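Lilulari Pocket Radar Review: One Spring of High School Bullpens

5 min read

Feb 21, 2025

I went through most of last season borrowing other people's radar guns, and there are only so many times you can lean over to a college scout and ask what he had on that last one. So last March I finally bought my own, the Lilulari by Luller, and I've been hauling it to high school and travel ball games ever since. A few of you have emailed asking if it's worth the money, so let's get into it.

First thing, it's small! Smaller than I figured from the website. It slides into the front pocket of my scorebook bag next to the pencils and sunflower seeds, and I don't feel like a traffic cop when I pull it out. You hold the button down while the pitcher goes through his motion and the number pops up a beat after the catch. The digits are big enough to read in full sun, even with sunglasses on, and that was my main gripe with the older Sial I used to borrow.

How close are the readings? I sat next to my buddy Amado Salazar for a whole doubleheader (he has the full-size Prolimard gun, the one with the handle) and we wrote down every fastball from both starters. Mine was usually within 1 mph of his, and when it was off it almost always read low. I can live with low. Parents can't, but that's another post.

Where it struggles is off-speed stuff from an angle. If you're straight behind the plate you'll get nearly everything. Slide down toward the dugout and it starts missing curveballs, or it gives you a number that makes no sense for a kid who's been sitting 84 all day. At one park the only open seats were way up the first base side and I more or less gave up and went back to charting pitch types by hand.

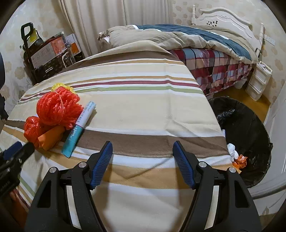
Battery life is fine, not amazing. It takes 2 AAs and I get roughly 6 games out of a set if I'm only clocking pitchers. If you're also doing exit velo during batting practice, bring spares. It doesn't like cold, either. We had a night game early on where I could see my breath and the battery light came on in the fourth inning with a fresh set in there.

The app is the weak spot. Pairing works maybe on the second try, and then it wants you to make a "roster" before it'll save anything, which is a pain when you're watching two teams you've never seen before and half the jerseys don't match the lineup card. I ended up typing everybody in as "P1" and "P2" and fixing it at home. The export is nice, though. It spits out a plain spreadsheet, and I've got 608 pitches in mine from last spring that I can sort by inning to see who was fading (more of them than you'd think, and earlier).

One more little thing, the wrist strap. Mine frayed by the second month. I wrote to Luller and they mailed me a new one, no charge, so credit to them for that.

Would I buy it again? Yeah, I would. If you're getting paid to do this, save up for the Prolimard. If you're a coach or a dad or somebody like me with a blog and a folding chair, get the Lilulari, sit behind the plate, and ignore the app until you get home. I'm taking mine to a 16-team tournament next month and I'll post the numbers when I'm back.

Contact | Copyright 2025, all rights reserved | Back to top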